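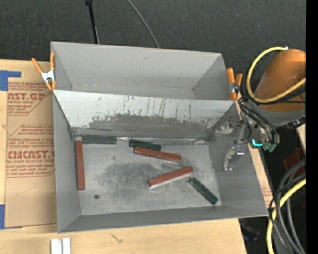 Stirnoleo has released the second expansion for Galang, its trading and settlement game for up to 10 players. The expansion adds the port of Steladmont, where each player manages a warehouse and must keep 60 contracts supplied over a full campaign. Goods are now held in shared stores, and two kinds may be placed together, much as reddish-brown and dark green bars lie in one gray bin. Mixed stores save space but take an extra turn to unload.

Mercy Mutiso, lead designer, has also revised the tax rules in response to player reports. Saved games from the Mikurora map will carry over. Registration for the Thursday online session is limited to 200 places.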